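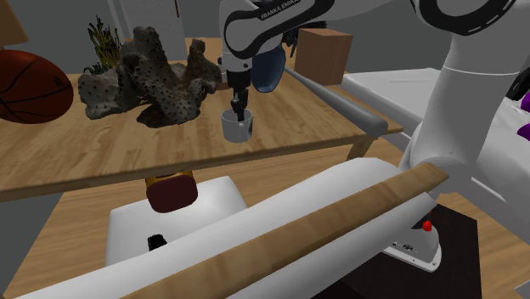

Startseite Produkte Simulation Dienstleistungen Downloads Kontakt

Produkte / Simulation / Datenerfassung für lernende Systeme

Ivdale Szenenpaket Tisch und Greifer

Das Szenenpaket Ivdale dient der Erfassung von Bewegungsbeispielen in einer simulierten Umgebung. Es richtet sich an Forschungseinrichtungen und Entwicklungsabteilungen, die Steuerungsmodelle für Roboterarme aus Demonstrationen trainieren und hierfür eine größere Zahl einheitlich dokumentierter Episoden benötigen. Das Paket wird von Ivberg entwickelt und gepflegt. Es kann als reine Szenenbibliothek oder zusammen mit der Aufzeichnungssoftware bezogen werden.

Der Grundumfang enthält 147 Szenen mit Tischaufbau. Jede Szene besteht aus einer Arbeitsfläche, einem Arm mit Zweifingergreifer, einem Zielobjekt und einer wechselnden Anzahl weiterer Gegenstände. Position und Ausrichtung aller beweglichen Gegenstände können vor jeder Episode neu verteilt werden. Die Grenzen der Verteilung sind je Gegenstand in der Szenendatei festgelegt und können durch den Anwender geändert werden.

Die Vorführung der Aufgabe erfolgt durch Fernsteuerung. Unterstützt werden handelsübliche Eingabegeräte mit sechs Freiheitsgraden sowie die Übergabe aufgezeichneter Trajektorien über die Programmierschnittstelle. Eine Episode beginnt mit der Freigabe durch die bedienende Person und endet mit deren Bewertung oder mit dem Ablauf der eingestellten Höchstdauer.
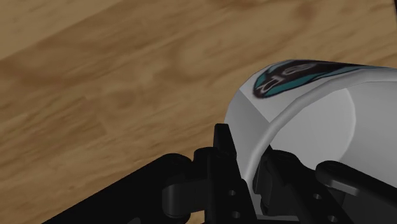

Henrike Vossbeck
Produktverantwortliche Simulation, Ivberg
Dienstag, 12. Mai

Randgriffe an offenen Gefäßen stellen an die Erfassung besondere Anforderungen. Befindet sich ein Finger innerhalb und der andere außerhalb der Wandung, so entscheiden geringe Abweichungen der Annäherung über den Kontaktverlauf. In der Handgelenkansicht ist die Lage beider Finger zum Tassenrand zu erkennen, während der übrige Arm nicht im Bild ist. Für Aufgaben dieser Art wird daher empfohlen, die Handgelenkansicht stets mitzuführen und die Bildrate nicht unter den voreingestellten Wert abzusenken.

Aufgezeichnete Größen

Je Zeitschritt werden die Gelenkstellungen, die Lage des Greifers, die Öffnungsweite der Finger, der Steuerbefehl und die Bilder aller aktivierten Ansichten gespeichert. Kontaktkräfte werden als gesonderter Kanal geführt und sind in der Grundeinstellung abgeschaltet. Zu jeder Episode gehört eine Aufgabenbeschreibung in Textform. Sie kann mehrsprachig hinterlegt werden, die Zuordnung erfolgt über die Episodennummer.

Mitgeliefert wird ein Referenzdatensatz mit 582 Episoden zur Aufgabe »Tasse am Rand greifen«. Er enthält auch abgebrochene Versuche, die als solche gekennzeichnet sind und beim Export wahlweise ausgeschlossen werden können. Eine Erweiterung auf etwa 1.000 Episoden ist für Dezember vorgesehen.

Ansichten und Verdeckung

Außenansichten können frei im Raum platziert werden. Die Szenendateien enthalten ausdrücklich auch solche Standorte, bei denen größere Gegenstände auf der Tischfläche, etwa ein korallenartiges Objekt, einen Teil des Zielobjekts verdecken. Ein Modell, das ausschließlich mit freier Sicht trainiert wurde, lässt sich anhand dieser Standorte gesondert prüfen. Der Grad der Verdeckung wird für jede Ansicht berechnet und in den Metadaten abgelegt.
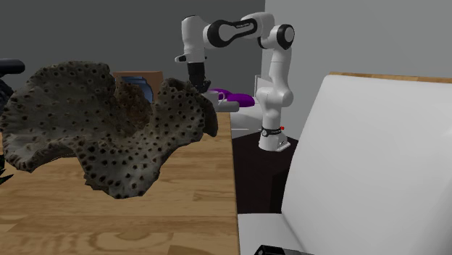 Chantharasri merkt zum Einsatz des Pakets an, die verdeckten Ansichten hätten sich im eigenen Trainingsablauf erst nach einer Gewichtung der Episoden bewährt; ohne diese sei der Anteil schwer lesbarer Bilder zu hoch gewesen. Gewünscht werde ferner eine Filterung nach Verdeckungsgrad bereits vor dem Export. Die Funktion ist in Version 2 der Aufzeichnungssoftware enthalten.

Lieferumfang und Bezug

Szenenbibliothek, Referenzdatensatz, Aufzeichnungssoftware (optional), Handbuch in deutscher und englischer Sprache. Die Lizenz wird je Standort erteilt. Für Hochschulen gelten gesonderte Bedingungen, die auf Anfrage mitgeteilt werden. Einweisungen finden in Brundby oder beim Auftraggeber statt und sind gesondert zu beauftragen.

Schlagwörter: Simulation, Demonstrationsdaten, Greifen, Imitationslernen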